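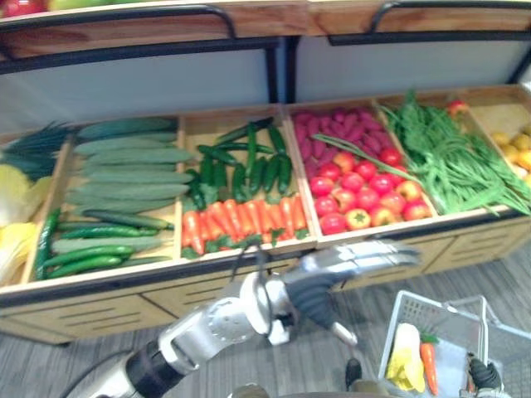 Fig. 1. Produce display, wooden compartments with dividers.

Food Waste at Home: What Gets Thrown Out in Drultitz

Our question was simple. How much fresh food do households in Drultitz buy and then throw away, and which kinds? We picked this becuase our class did packaging last year and the food part got skipped.

Method. Paper survey, 2 pages, handed out in September at the Viler bus stop and in the Kauppinen apartments. 184 went out, 52 came back filled in. Low, we know. People kept a kitchen diary for one week starting Monday and wrote down every item that went in the trash or compost. We typed it all into a spreadsheet after school.

Results. Salad greens and bread got thrown out most. Then herbs, then leftovers. Fruit was lower than we expected. Most common reason written down was "forgot it was there," second was "bought too much." Households with a shopping list wasted less but the gap was small and we would not bet on it.

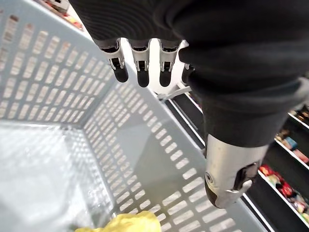
Shopping habits came up in the comments a lot. People who shop once a week said they buy for meals they never end up cooking. Several wrote that they grab more when they have a cart. A plastic basket like the light grey one in Fig. 2 has to be carried, so maybe it limits you a little, but we did not ask about that directly and should of.

Problems: three diaries had no dates. Some people wrote "veg" and nothing else. Cilari side of town not covered at all.

Next time: weigh the food, shorter form, start earlier.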